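Subject: Re: [heredine-politics] Cidanus leadership vote, where are we all?
Date: August 10, 2020

Hello all,

Sorry for the long silence, I've been reading along but not had a minute to type. Quoting the bit I want to pick up on:

> I can't see what the fuss is over the second ballot. The Flalladell
> branch has declared for the northern slate, the coast will do what
> the coast always does, and the ordinary member will get whoever the
> regional offices have already settled on. Zoning was meant to be a
> gentleman's agreement between the two halves of the party and it has
> turned into a way for the same dozen people to take turns. If
> somebody can explain to me why I should bother posting my paper back,
> I'm all ears.

Well, I'll have a go, although I agree with more of that than you might expect!

First, the numbers, as they're all over the place in the papers. The first ballot had 1,364 papers returned from our region and 1,326 of those were counted as valid. So 38 people took the trouble to fill the thing in and post it and then got thrown out, mostly (so I'm told by someone who was at the count) for not signing the outer envelope. Our preferred candidate missed going through on top by 91 votes across the whole party. I know 38 isn't 91, but we are one region out of 6, and if the others were losing papers at the same rate then you can do the sum yourselves. I did it on the back of the gas bill and it made me quite cross.

So that's my first answer to why you should bother. Sign the outer envelope! It's on the flap side, under the fold, in type you'd need a jeweller's glass to read.

On zoning itself I'm more torn. When I joined the Cidanus lot the agreement was only ever a nod and a handshake – north gets a turn, coast gets a turn, and whoever holds the leadership doesn't get to pick what comes after. It kept the peace for years. I remember a meeting at the old Zakharchenko hall when the heating was off and half the room had coats on, and we still managed to agree on a coastal candidate in under an hour, including the northern people, who grumbled but put their hands up. You couldn't do that now. Partly that's because everything is by post this year and there are no meetings to grumble in, and partly it's that the regional offices have got into the habit of announcing what "their" members think before the members have been asked. Flalladell put out its statement backing the northern slate before the papers had even gone out. I rang up to ask who had been consulted and was told "the membership, broadly". I've been a member there all along and I wasn't broadly consulted, I can tell you.
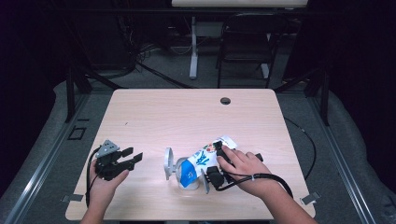
What I'd like to see is the zoning rule written down. Two paragraphs would do it, saying which half of the party is next, for how long, and what happens if the leader steps down early. At the moment everyone carries their own version round in their head and the whole business is as badly knocked about as that creased white carton on the table, with a gripper clamped round it and a second one held ready on the left. There's still lettering on it in blue and green, and I dare say there's still something legible left in our agreement too, if anyone would sit down and smooth it out. I did draft a version last year and sent it in. I got an acknowledgement and then nothing at all, so if anybody on this list knows where it went I'd be very glad to hear.

The other thing people keep raising off-list is whether a written rule would tie our hands if the best person happens to come from the wrong half. It might. I go back and forth on this. My feeling at present is that the "best person" argument always seems to turn up when it's somebody else's turn, and I'd sooner put up with a slightly duller leader from the right place than have the coast walk out again. The last walkout cost us the Heredine council seats and we haven't had them back. Some of you weren't here for that and think I go on about it too much. I probably do, but I was the one who had delivered all the leaflets.

As for who to vote for, I'm not going to tell anyone. I was for the coastal candidate in the first round and I'll be for her again, mainly for what she said about the bus subsidy and the fact that she answers letters. The northern man isn't a bad sort. He spoke well on rents. I do wish he'd say out loud whether he'd stick to the agreement when his own time is up, and he's been asked twice now and talked about unity both times.

A couple of practical bits while I'm here. Replacement papers can be had from the Flalladell office but you have to ask in writing, they won't do it by phone. If you've moved house, your paper will have gone to the old address, so do chase it. And the closing date is the end of August for papers to be received, so second-class on the last day won't do.

If anyone wants my draft of the zoning rule I can send it round. It's a page and a half, with a spelling mistake in the second line that I only spotted after I'd posted it. I'd particularly like comments on the bit about early resignation, as I'm not happy with it. I've put that the next half of the party takes over straight away, but a friend in the north says it ought to be the same half until the term runs out, and I can see the sense in that too.

Right, off to find a stamp.

Best to all

> If somebody can explain to me why I should bother posting my paper
> back, I'm all ears.

P.S. Could whoever keeps changing the subject line please stop, I've got this thread in four different places now.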